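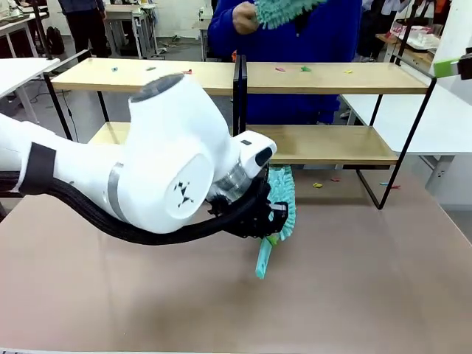
White robotic arm over a tabletop.

Unit 7: Applying for a police clearance online
Instructor: Shanthi Akanda

Register with your legal name exactly as it appears on your ID. A middle name left off at this stage means a correction request later.

Steps
1. Create an account and confirm your email.
2. Fill in the personal data form.
3. Pick a branch and a time slot.
4. Pay the fee and save the reference number.
5. Bring two valid IDs to the branch for fingerprints and a photo.

If your name matches another record, the certificate is held for checking. Allow up to 16 days.

Reading: Sheikh, course reader, p. 84.
Bring a filled-in practice form to the next class.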